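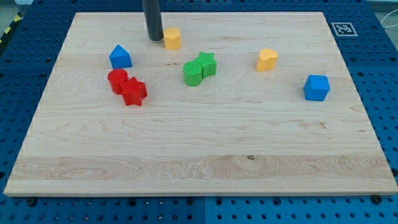
Colour blocks on a maple board, ready for sorting.

Sorting by shape, then by colour

I love this one! All you need is a flat board and a handful of small plastic blocks in a few shapes and colours. Cylinders and stars make a great starting pair, and a triangular prism that looks like a little house always gets picked up first.

1. Scatter the blocks over the far half of the board and keep the near half clear. That's your sorting space.

2. Choose a shape and bring every block of that shape down to the front edge, whatever its colour. Stars are brilliant for this - the points are easy to spot.

3. Push everything back, mix it up and go again by colour. Red cylinder next to red star, green with green, and so on.

4. Now the fun bit. Ask for two things at once: "the blue one with a peaked top", say.

Pale wood works beautifully because the bright colours really stand out on it. If your board slides about, fix it down at the corners or put a damp cloth underneath.

Elaheh Nikzad plays it with a 2 minute timer, which gets very noisy. Try it without first!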